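1/ Bon. Opération pliage à l'atelier, je vous fais le fil en direct entre deux piles. Pardon d'avance pour les fautes, je tape d'une main

2/ Contexte : 115 pièces de linge à plier, trier et mettre en sac pour Judirdale. Départ 6 h demain matin. On a commencé après le déjeuner. Voilà voilà.

3/ Chalerm a pris les serviettes. Sage décision. Une serviette c'est un rectangle, ça ne discute pas. Moi j'ai hérité des chemises

4/ Méthode pour ceux qui demandent : à plat, bien tirer les épaules, manches rabattues dans le dos, bas remonté en 2 fois. PAS en 3. En 3 ça fait un boudin et ça ne tient pas dans le sac

5/ Ronja plie en 3. On en a parlé. Longuement.

6/ Nouvelle nappe sur ma table au fait, la vert sauge. Très jolie. Glisse un peu. Je la retends toutes les dix minutes et elle refait des plis aussitôt, si quelqu'un a une astuce (pinces ? antidérapant dessous ?) je prends

7/ Réponse à @ jirayu : non, on ne repasse pas. Forkby a demandé plié, pas repassé. J'ai relu le mail deux fois pour être sûre

8/ Pause thé. Thongchai a coupé une mangue. Il reste 60 pièces, le moral est correct, le dos moins

9/ Les tabourets blancs : parfaits pour une heure. Après une heure on se tient tous comme des crevettes. J'ai demandé des chaises avec dossier en août, j'attends toujours

10/ Où on en est : tissu bleu étalé mais encore tout froissé, téléphone posé à droite de la table, et au fond ça bosse penché sur sa table

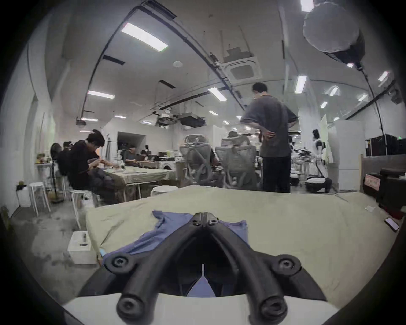

11/ Liste pour demain avant que j'oublie : étiquettes, ficelle, les grands sacs (pas les moyens !!), le bon de livraison de Sarovach que j'ai mis quelque part de très sûr donc introuvable

12/ Ronja vient de plier une chemise en 2. Sans rien dire. Je n'ai rien dit non plus

13/ Dernière pile en vue. Je lache le téléphone, la suite ce soir si je tiens encore debout. Nantana, si tu lis ça, ramène du scotch stp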